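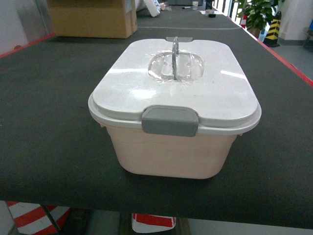

Review: Giltix Household Storage Containers
Reviewed for the Bastodell Lending Library by Yusri Jugah
30 July 2024

The library has used Giltix containers for its board game and craft collections since November. The set under review consists of 25 containers, purchased to replace the cardboard boxes in which most items were previously lent. In that period the collection recorded 211 loans.

The containers have performed well in ordinary use. They stack securely up to four high, and returned items now arrive with fewer missing pieces. Members report that the lids are easy to open, although young children may need help with the clips. 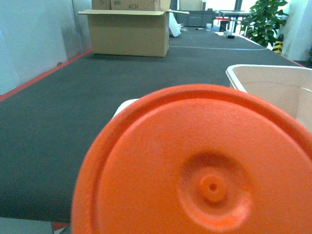

Labels present some difficulty. Standard paper labels lift at the corners after a few weeks, and the adhesive leaves a residue that must be removed with warm soapy water. The library now uses tie-on tags – a slower method, but a dependable one.

Two clips broke during the review period. Replacements were ordered through Upadhyay, the regional supplier, and arrived within 4 days. The comparable Durkunus range costs less, but its clips are not sold separately.

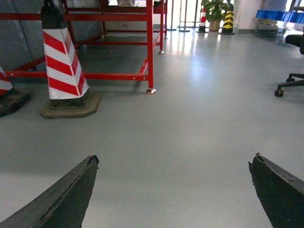

Storage space should be measured before ordering. The containers do not nest when their lids are on, and a full set requires more shelving than the catalog suggests. The range is recommended for small lending collections.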